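July, 4:40 pm. Adhesive notes, cont.

Third go at the Follel low-tack sheet data, and I still don't believe it. The Presgate write-up says peel strength holds steady after 52 days on the shelf. Maybe. Their own table has 2,034 pulls in it and no column for humidity, in a month when our shop swings from dry to swampy between breakfast and lunch. You can't average that away.

Reran 6 strips from the old Follel roll against 5 from the new one. Old roll peeled cleaner, which is backwards. Possible that the old roll was stored flat and the new one on end, but nobody wrote it down, me included. Not calling it a result.

Also read the Potgieter bulletin on "aging" of rubber adhesives. They heat the stuff in an oven and call that years. An oven doesn't have a damp Monday-morning smell or a door left open. I'd want shelf samples next to the oven samples before I quoted any of it. 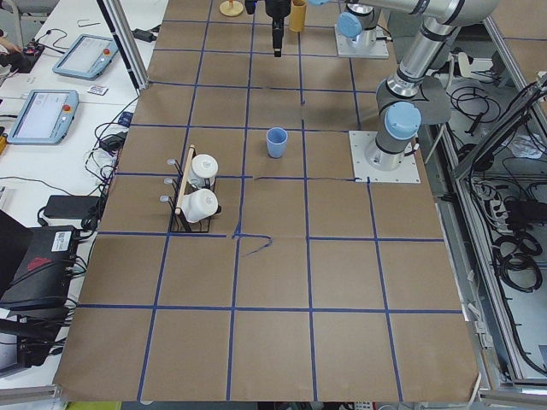 Peel tests on steel plate tell me very little about paper, and paper is what most people stick this stuff to. Vimside quotes steel only. Kraft is fibrous and it wrinkles, so the bond is uneven from the start. Look at the short bit of blue tape near the middle of the table, curled off in a wavy hook while the grid carries on straight. A steel number won't tell you a thing about a piece like that. Want a kraft panel in the next round, same strip width, humidity logged at every pull.

To do: label rolls with storage position. Ask Presgate for raw pulls. Old roll goes back in the drawer, flat.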